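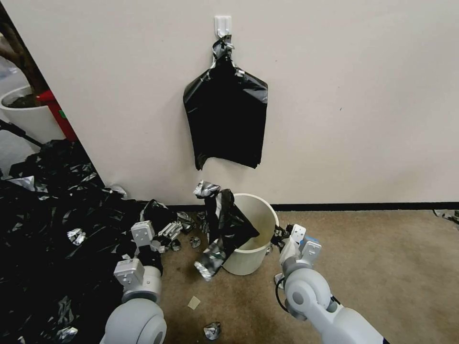

Ada Marino wants it on record that she asked for a proper bag dispenser in July and was told a hook would do. Noted. The rest of the Greselmont waste and housekeeping check follows, Aug 21, 2019, form 673.

1. Spare bags stored off the floor
Partly. One on the hook. I can't pass a storage method that covers one bag.

2. Hook fixing
Adhesive. The package promises a lot, they always do. I'd want to see a screw in that wall before anyone hangs a whole roll from it. 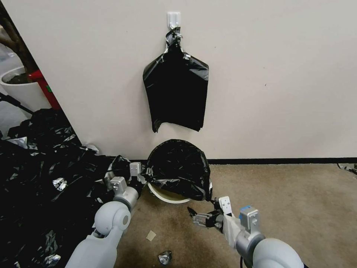
3. Bins lined and in position
Liner size is where these checks usually go wrong, and I don't believe the supply sheet that says one size fits every bin in the building. The wastebasket under the hook has its liner bunched up over the rim in a mound. A liner like that has to be opened out and folded down before the bin is any use. Marked as lined, not as ready.

4. Walkway clear
Fail. Black bags heaped on the carpet are a slip risk, full or empty. "They're only there for the day" was the answer at Radmont too, and I wrote that up 9 times. 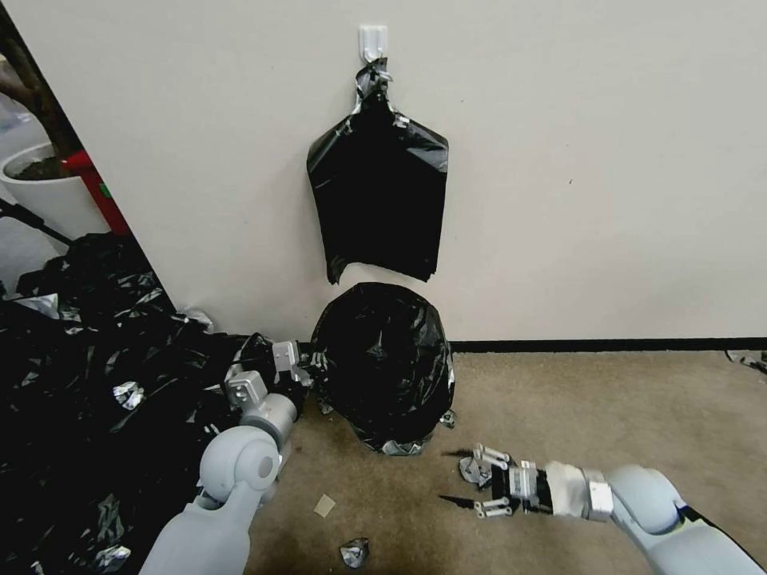
5. Full bags tied and taken out
Tying, fine. Taking out is another matter – the log shows a pickup for room 314 with no initials against it. Abilio Vallejo says it was done. Initials, please.

6. Carpet condition
Stained. I'm told it was cleaned recently. Show me the invoice.
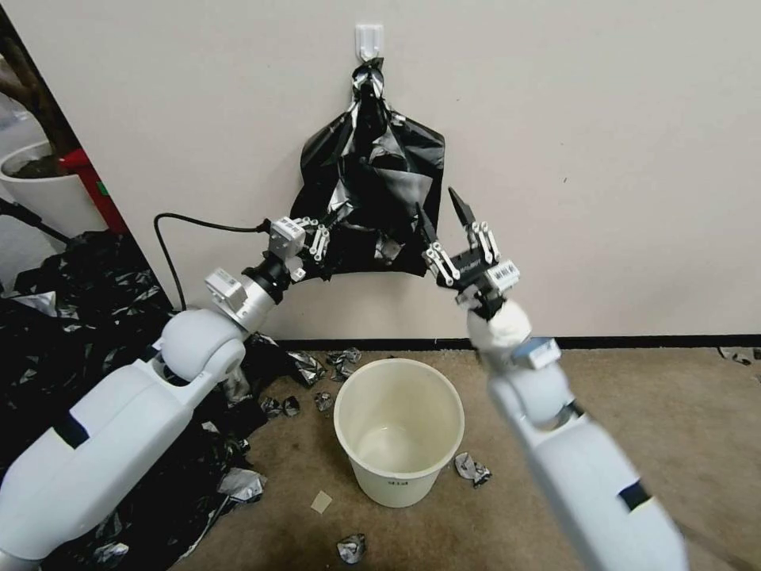
7. Bags strong enough for the load
Not tested. The supplier's word is not a test.

Result: not passed. Items 1, 4 and 5 to be fixed before I sign. Recheck to be booked through Prurgate, extension 372.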